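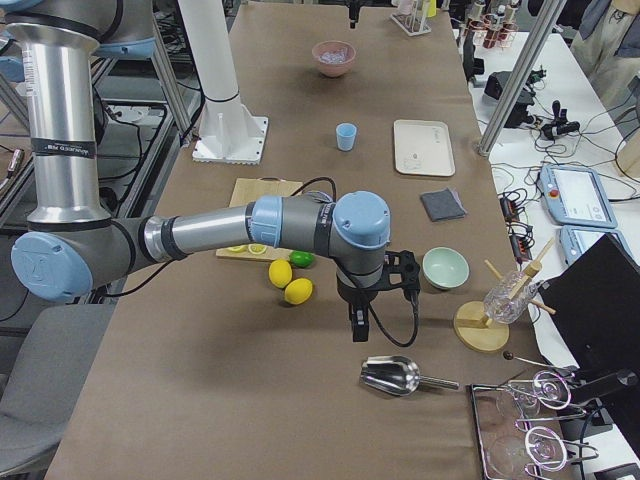
Lemonade bench, Thursday, before the first run. Lemons, lime, board, scoop, ice bowl, glass in its cradle.

**Drinks bench - layout notes, Thursday, 2.15 pm**

Going over the layout again before we commit to it. Pendell's sheet says this arrangement is "natural for a domestic user". I'd like to meet the domestic user who keeps the ice at the far end of the table and the scoop at the near end. Everything else sits between the two. Leaving it as it is for the first session so we have something to compare against, but I'm not convinced.

Fruit: two whole lemons and a lime in front of the board, two slices on it. Slices are near the front edge of the wood, too near for my liking. Want them further back. The lime is there because the Wetska recipe card asks for "citrus, mixed". I doubt one lime makes any difference to anything, but it stays until someone rewrites the card.

Glass stand: round wooden base, two sticks, glass lying in them at a tilt. It looks nice. Whether it's a sensible way to hold a glass that has to be picked up and filled is another matter. Sutherland sent 3 of these stands and I've yet to see a reason for the angle in anything they've written. A flat coaster would do the same job, in my view. To try:

- glass in cradle, as now
- glass upright on the paper, no stand
- glass upright on the cream tray

Tray: currently has nothing on it and a small smudge near the middle. Don't know what the smudge is. Wipe it and see if it goes. If it's in the surface, swap the tray, otherwise we'll be arguing about it in every set of notes from now until December.

Bowls: pink one for ice, mint one empty. The plan says the mint bowl is for "waste and spares", and those are two different things. Rind and pips in there, fine. Spare slices in there as well and they're not spares any more. Asked for a second small bowl. The blue cup could do it at a pinch, but then there's no cup.

Ice: the Cimstead order is for 24 bags, which seems a lot for one pink bowl. Their claim is that a full bowl holds its shape for 74 minutes at room temperature. Would like to see the room. I'll time one bowl myself tomorrow, lid off, and write down when the cubes start sticking together, as that's when the scoop stops being any use.

Cloth: dark grey, folded, just below the tray. Fine where it is. A pale one would show drips better, though I suppose it would also look filthy by lunch.

Paper: brown paper stays. Change it between sessions, whatever the sheet says about "as needed". Juice on paper goes tacky and then the board sticks to it.

Still open:

- who cuts the fruit, and how long beforehand (dry slices behave differently, I'd guess about 2 hours is the limit)
- move scoop next to ice bowl for session two
- ask Sutherland why the tilt
- cut the ice order down before it's delivered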